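The Drawer of Good Intentions

My sister called last week to ask what I wanted for my birthday in June, and I said "nothing, I have too many clothes," and then I went and stood in front of the closet wearing the same gray sweatshirt I have worn for most of the winter. So that went well.

I have been trying to work out how a person ends up with a full closet and three outfits. Part of it is sales. I own a linen blazer from Burkard that was marked down to $71 from $177, and I remember the thrill of it, as though the store had handed me the difference in cash. I have worn it once, to a lunch where everyone else wore fleece.

The other part is a character I think of as Future Me. Future Me goes to garden parties. Future Me irons. She has been about to show up for 14 years now and I keep buying her pants.

Anyway, I decided to go through all of it, which meant getting everything out of the closet and off the chair (you have a chair too, don't pretend) and dealing with it one piece at a time on the bed. 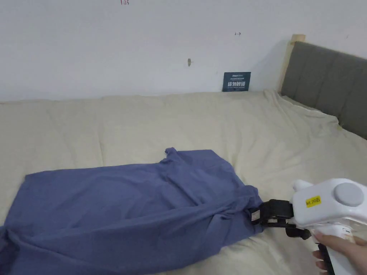
Something blue on the cream bedding.

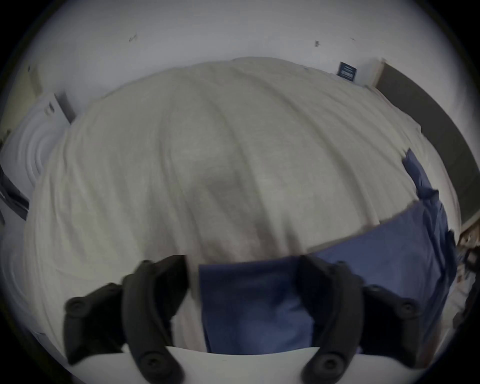
The advice you get on this subject is mostly useless to me. Hollis Van Dusen, who I used to share an office with, swears by turning all your hangers backward on January first and donating whatever is still backward at the end of the year. I tried it. By spring I was wearing things I hated for an afternoon just to save them, like a politician visiting a county fair.

Then there's the question of whether it still fits, where I turn out to be a very generous judge. I have a pair of Jasness corduroys that fit perfectly as long as I don't need to sit. They went back on the shelf. I'm not proud of it.

What did go: the blazer, two scarves, a belt with no matching pants, and every T-shirt from a race I signed up for and then drove past. I took the bags over to the thrift shop on Drotley Street, where the woman at the counter held up the blazer and said, "Oh, this is nice, are you sure?" I was not sure. I had to go look at the lamps until she put it in the back.

I bought a lamp. It was three dollars and it needs a shade, and I have already started looking for one.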